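Chapter 9
Bags, Baskets, and Boxes: Containers in the Home

Most things in a house spend most of their time inside something else. Flour sits in a canister, socks sit in a drawer, and screws sit in a jar on a shelf in the garage. The container decides how easy the thing is to find, how long it keeps, and how much work it takes to put away again. Students who have finished Part Two already know how to plan a shelf and measure a cupboard. This chapter turns to what goes on the shelf.

We start with three kinds of container that turn up in nearly every home: the soft bag, the open basket, and the closed box. Each is cheap to buy, and each is often used for the wrong job. Fruit is left in a tied bag until it spoils. A basket meant for produce fills up with mail and keys. A toolbox is bought and then ignored, and the wrench stays wherever it was last used.

A soft bag has no shape of its own. It takes the shape of what is in it, and its mouth falls shut when it is let go. For this reason, filling or emptying a bag is usually a job for two hands, one on each side of the opening. A basket stands up by itself and can be filled with one hand. A box with a lid falls between the two: it stands alone, but it has to be opened first, and the lid needs room to swing.

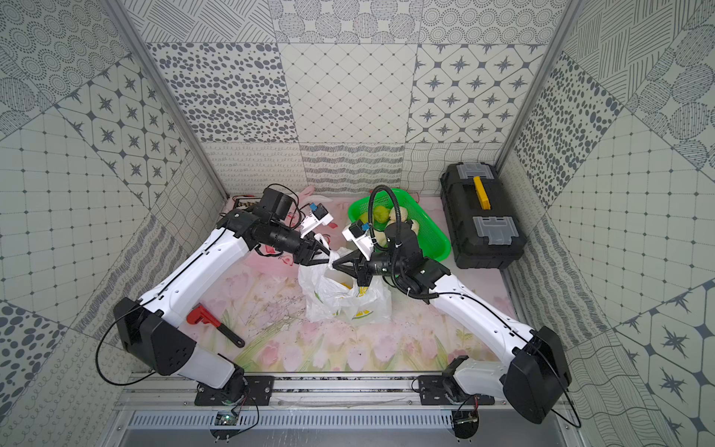 Figure 9.1 A plastic bag held at the opening, with a green basket of fruit and a toolbox with a yellow handle.

Look at the three containers in Figure 9.1 and think about air. The side of the basket is perforated, so air can move around the fruit. Plastic film holds moisture close to whatever it covers. A lid with latches keeps dust out and keeps the contents from spilling when the box is carried. None of these is a fault in itself. A damp lettuce may do well for a few days in a bag in the refrigerator, while onions kept the same way soon turn soft.

Think also about what can be seen. The fruit in the basket can be checked at a glance. A thin bag gives a partial view; something yellow shows through the plastic near the mouth of this one. A closed toolbox shows nothing, and a label on the lid is a help. The red pipe wrench on the left has no container at all, and a tool left out like this takes up work space that may be needed for something else.

Section 9.1 covers bags, including folding and storing them for reuse. Section 9.2 covers baskets and bins for the kitchen, with a table of common fruits and how each should be kept. Section 9.3 deals with toolboxes and other lidded boxes – how to divide them, how heavy to load them, and where to keep them.

Words to know
Capacity: the amount a container can hold.
Perforated: having many small holes.
Rigid: keeping its shape when empty.
Latch: a catch that holds a lid or door shut.

Before you read
Choose one cupboard or counter at home. Write down each container you find there, what it holds, and whether it is soft, open, or closed. Mark any item that has no container. Keep the list in your notebook, as you will need it for the project at the end of Section 9.3.

9.1 Bags

A bag is judged first by its opening. A wide mouth makes packing easy but is harder to close. Paper bags with a flat bottom will stand open on a counter, and this makes them useful for sorting. Thin plastic bags will not, and they should be set down on a flat surface before anything heavy goes in.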